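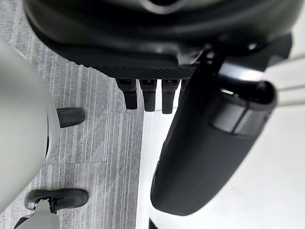 Sink bench, Skoryk kitchen, 2025-01-07.

Drainer, continued. The last page on this was in October and stopped at "does not sit level, look at it again," so I am starting from there.

Set the drainer over the right basin and extended it until both end caps sat down properly. In October I had it pulled out too far, with the front cap riding on the edge of the countertop and not on the sink. That was the whole of the rocking problem. Pushed it back in a little at a time and pressed on each corner after each move. At the right length it does not rock. Marked the length on a strip of masking tape, and the tape is stuck inside the back cover of this book. If someone collapses the drainer to put it away, use the tape and don't guess.

Wiped the sink rim first. There was a line of old soap along it which was enough to lift one cap. Ganer dish soap dries hard if it is left, so the rim needs wiping every time the drainer goes on, at least until we change soap.

Plates. The question Orest wanted answered was whether plates can be left lying flat on the rods, or whether we need a separate upright rack for them. The sink is small on that side and an upright rack would take up counter we use for other things.

Used the pink plate for everything so the runs could be compared. Procedure, same each time:

Wash in the left basin, rinse, hold by the rim and let it run off to a count of ten. Weigh. Put on the drainer, right way up or upside down. Leave 90 minutes. Weigh again. Dry with a cloth and weigh a third time for the dry figure.

Right way up, toward the back of the rods: water stayed in the middle of the plate. The rim holds it in and there is nowhere for it to go. After 90 minutes there was still a puddle I could tip off. Second run the same.

Upside down, same position: top side (the underside of the plate) kept a ring of water inside the foot. Eating side had drops along the rod lines and was otherwise dry. Better than the other way up, but the ring in the foot ran down my sleeve when I turned it over.

Leaning against the back wall: did not like this. The plate slid once while I was writing and I caught it. Also puts water on the wall and down onto the cable that runs along the base of it. Not repeating this one. The cable should be clipped up higher whatever we decide about the drainer — it is on the list for the spring work already, but I would move it up the list.

The scale was not much help. It reads in steps of 2 grams, and the water left on an upside-down plate is close to that, so all I can say from the weights is that right way up is clearly worse. For anything finer we need the small scale back from the Skirkus bench.

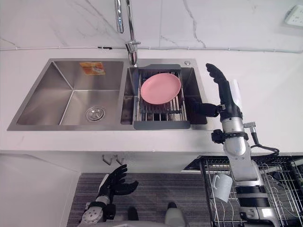 Valentyna Stelmakh, on reading the draft of this page: flat is fine for a plate you are about to pick up again, and that is how most of us use it. She would not bother with the upright rack. What she minds is things being put on the drainer and left until the next morning, and a rack will not change that. She also asks that the right basin be rinsed out at the end of the day, as the floor of it gets forgotten when the drainer is over it.

Agreed on the rinsing. I lifted the drainer off after the last run and there was grit and a tea leaf line on the bottom of the basin that no one would have seen from standing height. Added to the closing list by the door.

Pour test. Wanted to know where the water goes when something full is tipped out over the rods. Poured 100 ml from the measuring jug slowly, over the middle: all of it went through into the basin. Poured 300 ml quickly: most went through, but some ran along the rods to the front end cap and came out on the countertop. The front cap is the low end by a small amount. Turned the drainer end for end and got the same at the front, so it is the sink or the counter that slopes and not the drainer. Did not have the level with me. To do.

Until then: tip jugs and pans out in the left basin, and use the drainer only for things that have already been emptied.

Left basin. Strainer lifts out and goes back without trouble. The orange and white sticker near the back wall is still on. I have left it, as Orest wanted to copy down what is on it before it comes off. After that, warm water and a plastic scraper, no steel wool on the brushed finish. Someone used steel wool on the old sink and we looked at those scratches for years.

Faucet. The spray head reaches both basins. On full pressure it throws water off a flat plate and over the front of the counter, so half pressure for rinsing on the drainer. Lever is a bit stiff. Not a fault, as far as I can tell.

Muvberg make a deeper drainer with a lip at both ends, and Orest Sirko has the catalog page. It would deal with the run-off at the front. I would still check the slope before ordering anything, as a folded strip under the front cap may do the same job for nothing.

Where it stands:

Drainer stays, at the taped length.
Plates upside down if they are being left for any time, flat either way if not.
No upright rack for now.
Nothing leaned on the wall.

Still to do: level on the sink and the counter, front to back. Borrow the small scale and repeat the upside-down run. Try cups, which I have not touched yet and which will probably be more trouble than plates, because the bases are narrow and the rods are not close together. Ask about the cable.

Cloths used for drying are in the wash. Took the last clean one, more needed.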